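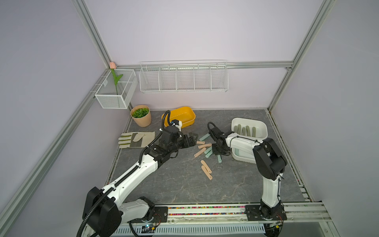 3.2 Drainage and drying of bar soap in shared washrooms

Bar soap is used up in two ways: by washing, and by sitting in water between washes. The second loss is seldom measured. We recorded both in the shared washrooms at Gridilthorpe, where 300 bars of the same unscented soap were placed in dishes of differing design. Each bar was weighed at the start and again when the dish was next cleaned. The first bars went out on 5/28/22 and the last were collected in July.

Dishes were sorted by the shape of the inner floor. A flat floor holds a thin film of water under the whole bar. A ridged floor touches the bar only along narrow lines, and water can run off between them. 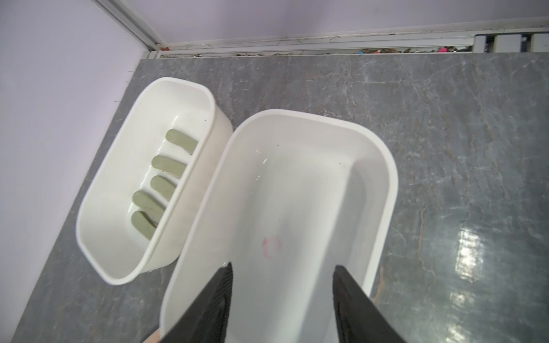
Figure 2. Two white plastic containers. The smaller one, at left, has a ridged floor and five green strips.

Naidu reported that softened soap is lost mostly from the lower face of the bar, and our weights agree with this. Bars in flat dishes lost more between washes than bars on ridges. Room ventilation had a smaller effect than we expected - the Dalby washroom, which has no window, gave nearly the same losses as the others.

Cleaning was harder to compare. Ridges collect residue, and staff scrubbed them at uneven intervals.

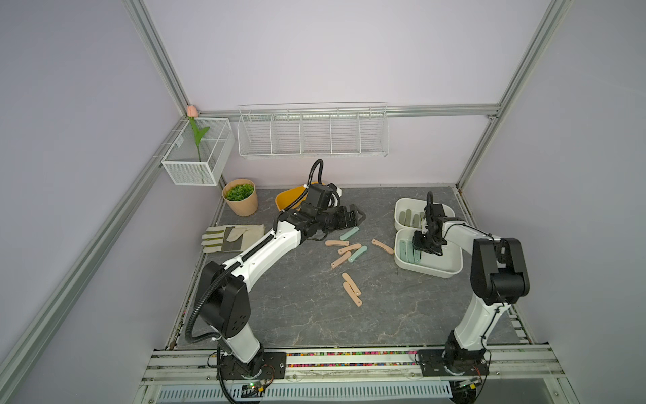 Figure 3. Gray marble-patterned tabletop with scattered items, including pale green handles.

Weighings were repeated by Mirjam Eder on a second scale. The two sets were averaged before analysis.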